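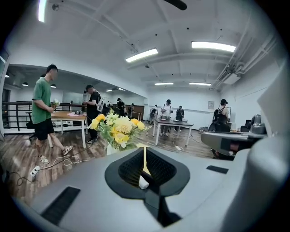 Upstairs room at Eduleo, yellow bouquet and the white flowers

Home Forum Rules Search Log in

We use cookies to remember your login and your language. By continuing to read the forum you accept this.

Flowers on a shared work table: where to put them, and how to make them last?

Views: 1411

vivek_chauhan wrote:

Good evening to all. I have been reading this forum for a long time but this is my first thread, so please excuse me if I have chosen the wrong section.

I look after the upstairs room at Eduleo. It is one open room with a wood floor, several wooden tables, and a railing along one side. People work standing and they walk between the tables the whole day. Since September we buy fresh flowers for it. We get them at the Quispe stall near the bus stop, normally something yellow, because the room has much wood and gray in it and yellow looks well against this. The last bouquet had large chrysanthemums, some roses or something very similar to roses, and green leaves.

I have three questions.

1. The flowers stand on a table where people are also working. Where on the table would you put them? In the middle they are beautiful but in the way. At the end they are safe from hands but closer to people who pass.

2. The roses hang their heads on the fourth day, while the chrysanthemums look like new. Is it normal to keep them in one vase, or should I separate them?

3. One of my colleagues says chrysanthemums are for the cemetery and should not be in a work room. I had never heard this before. Is it a serious matter?

The budget is small, so please do not suggest a weekly florist service. I tried to ask for a price and it was not for us.

Thank you in advance,
Vivek

lizeth_castano wrote:

Welcome, Vivek. It is a good section for this question.

I will answer number 2 first because I know this one best. Roses and chrysanthemums can share a vase without any problem. They just do not have the same life. A chrysanthemum can stay nice for two weeks and even more, and a rose from a street stall will give you five days if you are lucky. So do not wait for the whole bouquet to die together. When the roses go down, take them out, cut the rest shorter, and put everything in a smaller vase. You will have a second bouquet for no money.

For the roses: cut the stems again when you arrive, with a sharp knife and not with office scissors. Scissors that are not sharp press the stem closed. Take away all the leaves that would be under the water. Change the water every two days, and wash the vase with dish soap at the same time. The washing is the part that most people forget.

About number 3, where I come from it is also said. My mother would not have them in the house. I have them in mine.

Lizeth

wilson_tello wrote:

I don't agree with the smaller vase. If you cut everything short you get a little ball of flowers which looks like it comes from a restaurant table. In a big open room you need height or you will not see it from the other side. I would take the dead roses out and fill the holes with something cheap and green. Eucalyptus is good for this, it even dries well.

For the place, I say not on the work table at all. A vase with water next to people who work is an accident that waits for its day. Put it on a shelf, or on a small stand by the wall. In the photo I also see a power strip on the floor. Water and power strips are not friends.

lizeth_castano wrote:

Wilson, the power strip is on the floor and the flowers are somewhere else. I also do not like cables where people walk, but it is a different thread.

And a restaurant ball, as you call it, is exactly correct for a table where people look down at it. Height is for an entrance hall.

vivek_chauhan wrote:

Thank you both. The cables will go under a cover, it is already on my list, and I was expecting that somebody would see it.

We don't have a free shelf. The walls are wood panels and I am not allowed to make holes in them. A stand could be possible but it takes floor from the walking space, and we have not so much of it with the chairs.

I have now started to try with the flowers at the far end of the table, and the person works from the other end. The tables have rounded corners, so the last part of the top is less useful for work in any case. For small things in a tray it is enough space. You keep your tray in front of you, the flowers are behind it, and you see them every time you raise your eyes. 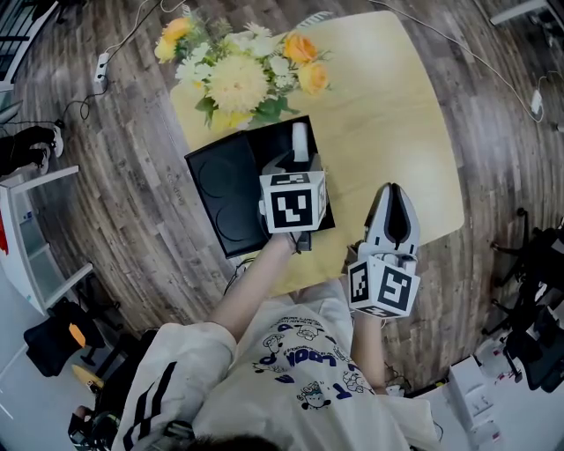 I was afraid that the leaves would come into the way of the hands, but with a low and wide arrangement nobody has complained until now. What I like is that the white daisies and the orange-yellow roses look good from above too, and in our work you see most things from above. So on this point I am more with Lizeth than with Wilson. Sorry, Wilson.

One more thing that I noticed: petals. The daisies leave very small ones and they end up in the trays. Is there a flower which does not do this?

alcides_ticona wrote:

I worked nine years in a hotel and I did the flowers for the breakfast room, so here is my opinion for what it is worth.

Far end of the table is correct. Middle is for dinners, where the people sit all around. If only one person works from one side, you put the flowers opposite to him and a little to the left if he is right-handed.

For petals: carnations drop almost nothing. They have a bad name because gas stations sell them, but a yellow carnation of good quality is a serious flower. Alstroemeria drops everything on the same day, so stay away from it. Daisies drop if the air is dry. Do you have air conditioning?

About the vase, please put weight in it. We had glass vases with a few river stones in the bottom and in all that time I saw only one fall, and this one was pushed by a child. A white ceramic vase is also fine if the base is wide. I used them up to 33 cm high for a breakfast table and not more.

I would not use the sugar and aspirin recipe which you will surely be offered on the next page.

anibal_y wrote:

Why not sugar? I have used sugar for years. One spoon of sugar and some drops of bleach in a liter of water. The sugar is the food and the bleach keeps the water clean. My roses open fully, and without it they stay as buds and then hang.

alcides_ticona wrote:

Aníbal, with bleach I accept it. The problem is that people read "sugar" and forget the other half, and after two days they have soup. In a work room with several people, each one will add his own spoon. I have seen this. Plain water, changed often, is a rule that everybody can follow.

anibal_y wrote:

Then you write a paper and tape it to the vase: "Do not add anything. Aníbal has done it." I don't see the difficulty.

Concerning the cemetery question, I think it depends on the color as well. White chrysanthemums I would not bring to an office, it is too much for some people. Yellow ones are cheerful. But if your colleague is really unhappy with them then change the flower, it costs you nothing. There are so many yellow flowers.

wilson_tello wrote:

I see that I have lost on the height. I still say that a person who walks fast past the end of a table with a bag on the shoulder will one day take the vase with him. Put the table end against something, at least.

On chrysanthemums I have no opinion. My wife likes them.

vivek_chauhan wrote:

Alcides, yes, we have air conditioning, and it blows more or less in the direction of this table. I did not think of it. I will turn the table around or change the direction of the air, whatever is easier. Stones are a very good idea and I can get them free.

Wilson, your point about bags is fair. We asked everybody to leave bags on the chairs, and this is followed on some days.

I also spoke again with my colleague. He is not offended by the chrysanthemums, he only finds it strange, and he said the white flowers which we had at the same time were nicer. So perhaps next time I will take more white and less yellow, but with no white chrysanthemums, as Aníbal says.

I bought a bag of flower food from Protport also, because the lady at the stall had it. Does anybody know it? The instructions on the back are too small for me to read.

lizeth_castano wrote:

I don't know this brand but they are all similar. Use half of what they say and it is enough for a small vase.

If you want more white with no daisies, try lisianthus. It looks like a rose from some distance, it lives longer, and the petals stay where they are. It is a bit more expensive. Ask on Saturday just before they close, the price comes down a lot.

alcides_ticona wrote:

Lisianthus yes, but the stem is weak in the neck. Do not put it where the air conditioning blows.

anibal_y wrote:

And sugar, it likes sugar very much.

vivek_chauhan wrote:

I will try it next week and write the result here. For the moment the roses have reached day five – first time – with only the new cut and the clean vase. The water was changed on day two and on day four. No sugar, Aníbal, sorry.

Related threads

Which knife for cutting stems? (47 replies)
Cable covers on a wood floor, glue or no glue
Room photos: the reading corner at Sostora
River stones in a glass vase, how to clean the green off
Cheap yellow flowers outside the season (191 replies)
Table ends and walking space, how much do you leave?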